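Chapter 5
Two Arms and a Table

Sooner or later, everyone who builds a robot arm in a shared workshop decides that one arm is lonely. The reasoning is always the same. The first arm took all winter, cost more than the car is worth, and can now move a chocolate bar from one place to another place, provided both places are close together. Surely a second arm would double the fun. It will double the cables, at any rate.

This chapter covers the two-arm bench. By the end of it you should be able to bolt down a pair of arms, teach each one where the other lives, and set out a table of ordinary things for them to pick up. We will use the Tulau controller from Chapter 4, with the same wiring. If you skipped Chapter 4, go back. The arms will know.

Some words you will need

Reach: the farthest point a gripper can get to and still do something useful when it arrives. The number printed in the manual is for an arm stretched out straight, a pose in which it can accomplish very little. The longer of our two practice layouts asks for 956 millimeters, and you will find that the last hand's width of it is mostly decorative.

Shared zone: the part of the table both grippers can get into. Keep it small at first. Two arms that never meet can't argue.

Home pose: where an arm goes when it has nothing to do. Pick one that leaves the table clear and doesn't put an elbow over your coffee.

Left and right: the robot's, always. Write this on tape and stick it to the bench. The Vilela group lost an evening and a good mug before they did.

What to put on the table

Beginners set out wooden blocks, and then wonder why the arm that was so clever with blocks is helpless in front of groceries. Go to the snack shelf instead. Clear wrappers confuse cameras, bottles roll, baskets snag, and foil pans crumple at the first firm handshake. Rarley, whose bench notes we borrow from in Section 5.2, budgeted around 2,000 practice grasps before trusting an arm with anything in a bag.

Put the emergency stop on the table before any of it, and make sure you can hit it without leaning past an arm. 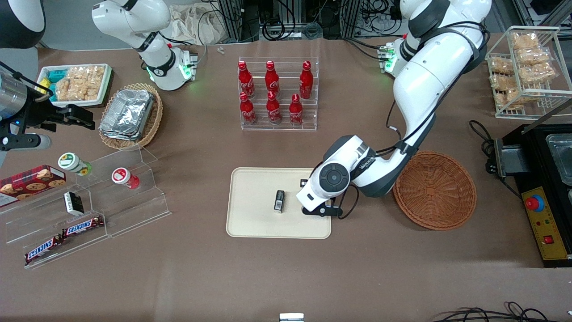 5.1 Bolting down

Start with the bench itself. A table that wobbles when you write on it will wobble a great deal more when an arm stops short, and the Vostumau mounting plates are only as steady as whatever is under them. Tighten the corner bolts first, then the middle ones, then the corners again.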